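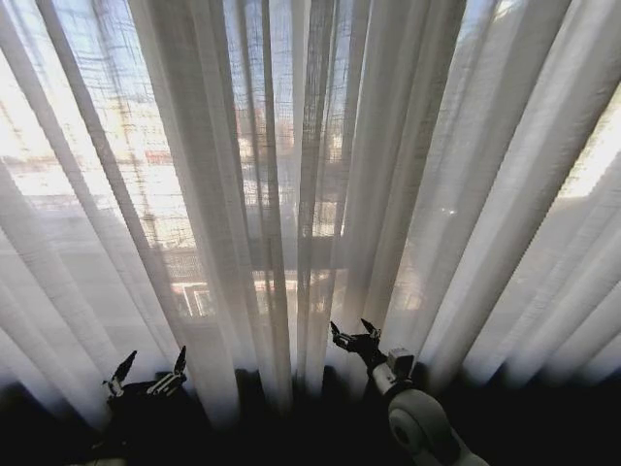 Well, I wasn't expecting this one! Wornby is coming back for another run, and we've got 8 new episodes on the way in August. I'd more or less given up on it after the last series ended with Kumer driving off and the phone ringing in the empty farmhouse — I've been stewing over that phone call for months.

Vaughan Lockyer is back as Inspector Čierny, and the producers at Vikex say the story picks up 11 days after the inquest. So we should find out fairly quickly who was on the line (my money is still on the sister, and I don't care how many of you wrote in to tell me I'm wrong). Kumer turns up in episode two with a new solicitor and a very different version of what went on at the quarry.

There's less news on the rest of the cast. I've heard the desk sergeant gets a proper storyline at last, which is overdue if you ask me, and the farmhouse is up for sale, so expect strangers poking about in the cellar.

The opener is a long one and the rest go back to the usual hour. I'll be doing my recaps the morning after as before — spoilers and all, so don't read them over breakfast if you haven't caught up yet.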